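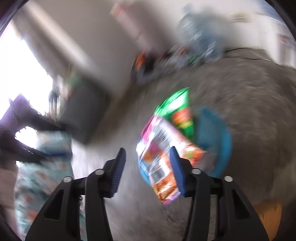
Why can you not just tell the robot "pick up the bag", asks Balakrishnan Krishnan, the same way my mother tells it to me?

It is a very good question, and at the Gulitz robot club we hear it often. We will try to answer it on this page.

When your mother says "pick up the bag", you already know a great many things. You know what a bag is. You know that you must open your hand before you reach for it, and close it after. You know that a snack bag is soft and an apple is not. You learned all this when you were very small, by dropping spoons from your chair for many months.

A robot arm has not dropped any spoons. It has motors, and the motors need numbers. How far to the left? How far down? When do the fingers close, and how much? If you say only "pick up the bag", the arm does not move at all.

Two ways to teach

The old way is to write every step in a program. Go down this far. Close the fingers. Go up. It works well in a factory, where each part lies always in the same place. Now think of a snack bag. Somebody puts it down a little turned, or with the corner folded, and the steps are wrong. The fingers close on air.

The second way is to show. In our club project, which we call Rukora, we hold a gripper in the hand and do the job ourselves. A gripper is a kind of hand for robots. Ours has two black fingers that come together like kitchen tongs, and a camera looks at what the fingers are doing. We pick up the bag, we move it, we let it go. One time through the job is called a demonstration, but in the club everybody says "a go".

After many goes, the computer has many small films. It looks for what is the same in them. When the bag was here, the fingers went there. This part is called training, and it happens without us. We start it in the evening and go home.

Why the fingers have blue pads

Look at the tips of the fingers and you will find two blue pads, with small ridges across them. Do you have a fork near you? Touch the back of it, which is smooth, and then slide your finger over the bottom of a sports shoe. The shoe holds your finger much better. Pads on a gripper do a similar job. A snack bag is shiny and slippery, so good grip is important. If you only squeeze harder, you will have crumbs.

Why snack bags are difficult

A wooden block has the same shape on Monday and on Friday. A bag changes its shape each time you touch it. It crinkles, it bends, and the snacks inside slide down to one corner. Also it shines, and on a shiny thing the light moves when the bag moves. For a camera this is confusing – the pink part may look white for a moment.

We use more than one kind of bag, for example a pink and white one together with a bright green one. If we showed only one color, the computer could decide that "bag" means "pink thing". Then it would try to pick up your sock.

How many goes do you need?

More than you think! In the first month we made 687 goes, and the arm still missed the plate quite often. Now we have 1,140. Each member makes 10 goes and then gives the gripper to the next person, for the arm becomes tired and a tired arm makes lazy movements. The computer will learn also the lazy ones.

We keep some rules on the wall in the club room:

Move slowly, as if the bag is asleep.
Do not put the bag always in the same place.
If you drop it, say it aloud, so that the one with the notebook can mark it.
Do not eat the bags we are working with.

The last rule was written in August, and everybody knows why.

Try it at home

You need kitchen tongs, a plate, a closed snack bag and 2 people. Put the plate on the floor. One person closes the eyes and holds the tongs. The other person is the programmer, and may speak only in small steps: "left", "down", "stop", "close". Try to bring the bag onto the plate.

Then change. This time the person with the tongs keeps the eyes open and watches you do it three times before trying. Which way was faster? Which way made you more angry?

Write to us what happened. Balakrishnan tried it with his sister, and he says the word "left" was a big problem, as they were sitting face to face.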